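The robot that learned to tidy up at the kitchen table

A sponge, a tray and a whole lot of patience 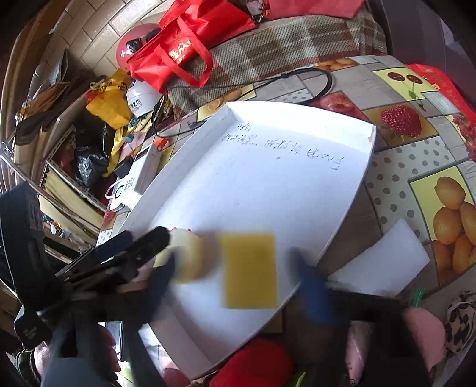
Three weeks with a gripper on my wrist

I'll admit I went to Niltstead expecting arms. Big ones, bolted to the floor, doing something clever with car parts. What Zdislava Zelenák handed me was a gripper with a handle, one finger black and the other blue, and a list of chores.

The idea behind her project, Bivum, is that you skip the robot for as long as you can. People take the gripper home, pick things up with it on whatever table they've got (fruit-print tablecloth and all), and the recordings go into training. The arm only turns up at the end, when it has to copy what the humans did.

So I did sponges. I did sponges every evening for three weeks, and my favourite colour is no longer yellow! You squeeze, lift, carry, let go, and then you do it again from a slightly different angle. My wrist got sore by the second night. My daughter was far better at it than I was and told me so.

Zelenák's question was pretty simple: does it matter how messy the house is? Her group trained one version on 600 recordings from a bare lab bench, and a second on the same number gathered in people's homes, with blankets and shopping bags in the background. Then both got 128 tries in kitchens they'd never met. The home-trained one put the object where it belonged 97 times. The lab one managed 41, and spent a good bit of the rest grabbing at patterns on the cloth.

Radomír Šindelář, who ran the trials, isn't ready to cheer. "It's one gripper and small, light objects," he told me. "Ask me again when it's a full teapot." He also thinks some of the gap comes down to lighting, and he's rerunning the lab set under ordinary lamps in April to find out.

I asked whether my own sponge work had made the cut. He scrolled for a while. Of my 175 recordings, they'd kept most, and flagged a handful where I'd moved too fast and everything smeared. Fair enough, I was trying to get dinner on.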